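Flallow 작업동 정기 안전점검표 및 점검 의견
점검일 2022-03-26
대상 Flallow 작업동 지하 1층, 지상 1층~3층, 옥상 및 외부 (연면적 3,475㎡)
관리 Sirkbridge 시설관리팀
지난 점검 11월

표기 방법
양호 = 조치 없음
주의 = 사용은 가능하나 다음 점검 전까지 조치
불량 = 조치 완료 전까지 사용 중지
해당없음 = 해당 설비가 없거나 이번 점검에서 제외

입주 업체 전용 구역은 공용 설비가 지나가는 부분만 확인했다. 전용 구역 안의 장비와 공구는 각 업체의 자체 점검 대상이며 이 점검표에서는 판정하지 않는다.

1. 출입구와 피난 통로

1-1 주출입문 개폐 상태 : 양호
1-2 주출입문 도어클로저 : 주의
문이 마지막에 세게 닫힌다. 닫힘 속도 조절 나사를 조정했지만 차이가 크지 않았다. 오일이 새는 흔적이 몸체 아래에 있다. 교체 대상으로 올림.
1-3 동측 비상문 안쪽 열림 : 양호
1-4 동측 비상문 바깥쪽 장애물 : 주의
문 앞 바닥에 화물 팔레트 두 장이 기대어져 있었다. 점검 중에 치웠다. 11월에도 같은 위치에서 같은 지적이 있었다. 바닥에 적치 금지 표시를 새로 그리기로 함.
1-5 1층 복도 폭 : 양호
1-6 2층 복도 적치물 : 불량
복도 끝 소화전 맞은편에 분해된 철제 선반이 쌓여 있다. 사람이 옆으로 지나가야 하는 폭만 남는다. 해당 업체에 당일 통보, 철거 확인 후 재점검.
1-7 계단 논슬립 : 주의
지하로 내려가는 계단의 위쪽 세 단에서 논슬립이 들떠 있다. 접착제로 붙인 자국이 이미 있으므로 이번에는 나사 고정형으로 바꾼다.
1-8 계단 난간 흔들림 : 양호
1-9 방화문 자동 닫힘 : 주의
3층 방화문 아래에 고무 쐐기가 끼워져 있었다. 쐐기를 수거했다. 환기가 목적이라면 복도 쪽 창을 쓸 것.

2. 소방 설비

2-1 소화기 비치 위치 : 양호
2-2 소화기 압력계 : 양호
지하 1층 창고의 소화기 하나가 녹색 범위의 아래쪽에 가깝다. 아직 정상 범위 안이지만 다음 점검 때 먼저 볼 것.
2-3 소화기 점검표 기록 : 주의
2층 서측 소화기의 기록지가 11월에서 멈춰 있다. 기록지가 다 차서 더 적을 칸이 없었던 것으로 보인다. 새 기록지를 걸어 두었다.
2-4 옥내소화전 함 개폐 : 양호
2-5 옥내소화전 호스 꺾임 : 양호
2-6 감지기 덮개 잔류 여부 : 주의
1층 도장실 앞 감지기에 공사용 비닐 덮개가 그대로 씌워져 있었다. 제거함. 공사를 마칠 때 덮개 수량을 맞춰 보는 절차가 없다. 작업허가서 아래쪽에 확인란을 넣는다.
2-7 유도등 점등 : 양호
2-8 유도등 예비전원 : 주의
지하 1층 유도등 하나가 점검 버튼을 누르면 켜졌다가 금방 어두워진다. 배터리 교체.
2-9 비상방송 음량 : 양호
3층 동쪽 끝 방에서도 들린다. 다만 환풍기를 최대로 돌린 상태에서는 시험하지 못했다.

3. 분전반과 고정 배선

3-1 분전반 앞 공간 : 주의
앞쪽 60cm 안에는 아무것도 두지 않는 것이 이 건물의 관리 기준이다. 2층 분전반 앞에 정수기 물통이 놓여 있었다. 옮김.
3-2 분전반 문 잠금 : 양호
3-3 회로명 표기 : 주의
1층 분전반의 회로명 중 예전 입주 업체 이름으로 된 것이 남아 있다. 업체명을 쓰지 말고 호실과 용도로 적을 것. 업체가 바뀔 때마다 같은 일이 생긴다.
3-4 누전차단기 시험 버튼 동작 : 양호
시험 전에 입주 업체에 안내 방송을 했는데도 한 곳에서 작업 중이던 컴퓨터가 꺼졌다는 연락이 왔다. 다음부터는 전날 문자로도 알린다.
3-5 차단기 과열 변색 : 양호
3-6 배선 덕트 덮개 : 주의
3층 천장 덕트 덮개 한 장이 한쪽만 걸려 있다. 아래로 사람이 다니는 자리다. 당일 고정 완료, 나머지 구간도 한 번 더 확인 예정.
3-7 옥외 콘센트 방수 덮개 : 불량
하역장 옆 콘센트의 덮개 경첩이 부러졌다. 차단기를 내리고 사용 중지 표지를 붙였다.

4. 위험물과 공구 보관

4-1 인화성 액체 보관함 : 양호
4-2 용기 라벨 : 주의
음료수 병에 옮겨 담은 용제가 한 병 나왔다. 라벨 없음. 폐기 처리했다. 이 항목은 판정과 별개로 전체 공지한다.
4-3 걸레통 뚜껑 : 양호
4-4 공용 연삭기 방호덮개 : 양호
4-5 공용 연삭기 받침대 간격 : 주의
숫돌이 닳은 만큼 간격이 벌어져 있다. 조정함. 사용자가 직접 조정하지 말고 시설관리팀에 연락할 것.
4-6 사다리 상태 : 주의
Poulain 표시가 붙은 접이식 사다리의 고무발 하나가 빠졌다. 부품을 주문하고 그동안 창고에 넣어 둔다.
4-7 고압가스 용기 고정 : 해당없음

5. 위생과 환기

5-1 공용 화장실 배기 : 양호
5-2 도장실 필터 : 주의
필터가 눈으로 보기에도 두껍게 막혀 있다. 교체 일지에는 11월이 마지막이다. 필터 교체 주기를 시간이 아니라 사용 횟수로 관리하자는 의견이 있어 100회 사용마다 교체하는 것으로 시험 운영한다. 사용 횟수는 도장실 문 옆 기록지에 사용자가 적는다.
5-3 세안기 물줄기 : 양호
처음 나오는 물에 녹물이 조금 섞인다. 매주 한 번 흘려보낼 것.
5-4 구급함 내용물 : 주의
일회용 밴드와 소독 솜이 없다. 보충 완료. 사용한 사람이 적게 되어 있는 기록지는 비어 있었다.
5-5 조명 : 양호
지하 창고 안쪽은 어둡다. 판정은 양호로 하되 등기구 하나 추가를 건의한다.

6. 이동식 전선과 작업대 주변

6-1 멀티탭 정격 표시 : 주의
공용 멀티탭은 2,000W 표시가 있는 것으로 통일하기로 했는데 표시가 지워진 것이 섞여 있다. 표시를 읽을 수 없으면 회수한다.
6-2 멀티탭 문어발 연결 : 불량
3층 휴게실에서 멀티탭에 멀티탭을 꽂고 전기포트와 전자레인지를 같이 쓰고 있었다. 분리 후 전자레인지는 벽 콘센트에 직접 연결.
6-3 바닥 횡단 전선 : 주의
통로를 건너는 전선에는 덮개를 씌운다. 테이프만 붙인 곳이 한 곳 있었다.
6-4 작업대 위로 내려오는 전선 : 아래 의견 참조
6-5 플러그와 피복 손상 : 양호

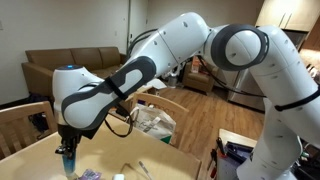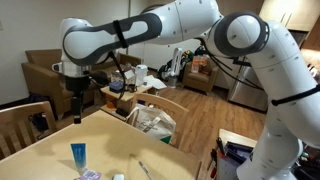
6-4 의견. 작업대 위로 내려오는 전선은 바닥 전선에 비해 그동안 점검표에서 거의 다루지 않았다. 11월 점검표에는 항목조차 없었다. 공용 작업대에서는 천장 콘센트에서 내린 납땜 인두 전선이 의자 등받이에 걸려 있었고, 재봉틀 쪽은 전선이 팽팽해서 탁자를 조금만 밀어도 플러그가 당겨지는 상태였다. 반대로 길이가 남아도 문제는 생긴다. 두 번째 사진에서 그리퍼 뒤쪽으로 늘어져 작은 탁자 쪽으로 내려오는 어두운색 케이블과 같은 형태라면, 늘어진 부분에 팔이나 공구 손잡이가 걸릴 수 있는지를 먼저 본다. 공용 작업대의 판정은 주의로 하고 다음 세부 항목을 새로 넣는다.

6-4-1 늘어진 부분이 사람의 팔이 지나가는 높이에 있는가
6-4-2 탁자나 의자를 평소 범위에서 움직였을 때 전선이 당겨지는가
6-4-3 전선이 작업대 모서리에 눌리는가
6-4-4 고정 끈이 피복을 파고들 정도로 조여 있는가
6-4-5 뜨거운 공구를 내려놓는 자리와 전선이 겹치는가

공용 작업대의 인두 전선은 벽 쪽 고리로 옮겨 걸었다. 재봉틀 전선은 더 긴 것으로 교체한다. 전용 구역에는 같은 세부 항목을 배포하고 결과 제출은 요구하지 않는다.

7. 외부와 옥상

7-1 옥상 난간 : 양호
7-2 옥상 배수구 : 주의
낙엽이 굳어서 막고 있다. 제거함. 옆에 담배꽁초가 있었다. 옥상은 금연 구역이다.
7-3 하역장 경사로 표면 : 양호
7-4 하역장 차막이 : 주의
왼쪽 차막이의 앵커가 헐겁다. 손으로 밀면 움직인다.
7-5 외벽 간판 고정 : 양호
Potia 간판은 사다리로 닿는 높이까지만 확인했다.

조치 순서

먼저 할 것은 불량 판정 세 건이다. 1-6 복도 적치물, 3-7 옥외 콘센트, 6-2 멀티탭 연결. 6-2는 점검 당일 조치했으나 다시 연결하는 일이 잦은 자리라 재점검 대상에 넣는다.
주의 항목 중에서는 1-2 도어클로저, 2-8 유도등 배터리, 7-4 차막이를 앞에 둔다. 나머지는 부품이 들어오는 대로 처리한다.
당일 조치한 항목도 판정은 발견 당시 상태로 적었다. 조치 후 상태는 재점검표에 따로 기록한다.
점검표 사본은 1층 게시판과 각 층 분전반 옆에 건다. 의견이 있는 업체는 사본 여백에 적어도 되고 시설관리팀 우편함에 넣어도 된다.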